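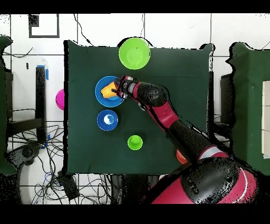
The arm holding the yellow cup on its side above the blue bowl, with the other cups and bowls on the green cloth.

Clearing a cable snag fault on the tabletop arm

Last updated 2018-11-21

Use this procedure when the arm stops partway through a cup-and-bowl run and the Takuven controller shows code 18, joint torque limit. On our table the usual cause is a cable that has caught under the table and is pulling on the base connector. It can also be a real collision, so check for that first.

What happened on our bench

The arm stopped at cycle 1,017 of a long run with a cup in the gripper. The operator pressed Resume. The arm moved a short distance, faulted again and dropped the cup on the floor. No one was hurt, but the base connector was bent and had to be replaced. Resume does not clear the cause of the fault, and it should not be the first thing you press.

Before you start

You need a flashlight, two hook-and-loop ties and the spare base cable from the Lund drawer. Two people make step 3 much easier.

Step 1. Stop the arm

Press the red stop button on the pendant. Do not use the Pause button in the Jina software. Pause leaves the motors powered, and the arm can move as soon as the load on the joint changes. Wait 60 seconds before you put a hand over the cloth.

Step 2. Look before touching

Check whether any part of the arm is resting on a bowl, a cup or the table. Look under the forearm too. Small items end up there and are hard to see from the operator's side. If something is trapped, leave it and go to step 3.

Step 3. Take the cup out of the gripper

The fingers hold their grip when the power is cut. Have one person support the arm at the elbow while the other turns the manual release on the gripper housing. Keep a hand under the cup. Then move the trapped items out of the way.

Step 4. Trace the cable

Follow the base cable from the connector down to the floor and out to the controller. Look for a loop around a table leg, a stand or another cable. Free it by hand - do not pull from the controller end. If the jacket is cut or the connector is loose, fit the spare and tag the old one.

Step 5. Tie the slack

Leave enough slack for the arm to reach all four corners of the cloth, then tie the rest to the table frame in two places.

Step 6. Restart at low speed

Release the stop button, open the Vovum panel and choose Home at speed 2. Stand outside the floor marking while it moves. If code 18 comes back with the cable free, stop again and check the elbow joint for stiffness with the power off.

Once the arm reaches home, put the cups and bowls back and run one cycle without a cup before going back to normal speed. Write the fault code and cycle number in the log.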